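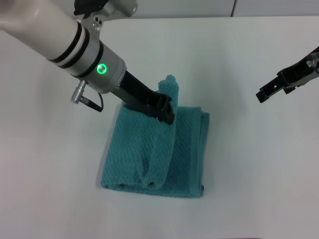

A folded teal towel with a textured weave and a darker woven border

Waffle towel

A waffle towel is a towel woven in waffle weave, also called honeycomb weave, in which raised threads form a grid of small squares with sunken centers. It is used for drying hands, dishes and the body, and is usually made of cotton, linen or a blend of the two.

Construction

The pattern comes from warp and weft threads that float over several others before being bound down. Where the floats are longest they form ridges, and where they are shortest the cloth sinks. Unlike terry cloth, the fabric has no pile loops. The cells deepen after the first wash, when the cloth shrinks, and makers often cut the pieces oversize to allow for this. Many towels have a flat border or hem along the ends, sometimes in a darker shade.

Sizes and weight

Sizes vary by maker. The Climeo bath model, sold by the Clunmont mill, measures 80 by 140 centimeters before washing. Weaver Konrad Laskowska drew the pattern for the mill, which first sold it in May as a hand towel.

Folding

Waffle towels are commonly folded in thirds lengthwise and then in half or in thirds again, giving a rectangular stack. The open cells let the layers compress, so a folded towel takes up less shelf space than a terry towel of the same size. Thick hems can make one side of the stack higher than the other. In hotels the hems are often turned to the inside or the back of the shelf.

Care

The cloth is machine washable. Fabric softener can reduce absorbency. Floats may snag on zippers and hooks, and pulled threads are trimmed or worked back with a needle.

See also

Huckaback
Terry cloth
Dish towel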